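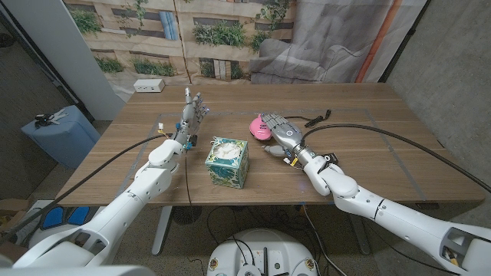
Skulport, April 27, 2026. Visthorpe is adding molded cargo liners for older wagons and hatchbacks to its catalog, the company said Monday. The first batch goes on sale this week and covers 9 body styles, most of them models that have had no new replacement liner available for years.

The liners are formed from a single sheet with a raised lip on all four sides. Each one is shaped to the cargo floor of a specific car, including the wheel wells and the spare tire cover. Buyers can choose black or gray. Tan was dropped from the plan after the supplier could not match the shade from one batch to the next.

Visthorpe bought the patterns from Haddad, a trim shop in Konivdale that stopped taking new orders in December. Haddad had made liners and door panels to order, mostly for restorers. The sale included the shop's paper templates and two forming presses, and the presses are now running at the Skulport plant. Its upholstery business was not part of the deal and remains in Konivdale under the same name.

According to Visthorpe, roughly 700 people signed up for a waiting list over the winter. Those orders will ship first, in the order they came in. Anyone ordering now should expect a wait of 10 business days before the liner leaves the plant.

The company checked the patterns against cars lent by customers and made changes to a few. On one hatchback, the opening for the rear seat latch was moved forward. On a wagon with the optional third seat, the old template did not fit at all, and a separate version is being drawn up. Owners of that wagon should not order the standard liner, which will sit too high at the back.

Liners ship rolled in a carton. Visthorpe recommends laying them flat in a warm room overnight before installing them. Some trimming may be needed on cars with aftermarket speakers or a relocated jack. A trimmed liner cannot be returned, so buyers are asked to test the fit before cutting. Unused liners can be sent back within the normal return period, with the buyer paying freight.

Haddad customers with unfilled liner orders will have them completed by Visthorpe at the price originally quoted. They do not need to place a new order, but they should confirm their shipping address with the Skulport office. Door panel orders are being refunded by Haddad directly.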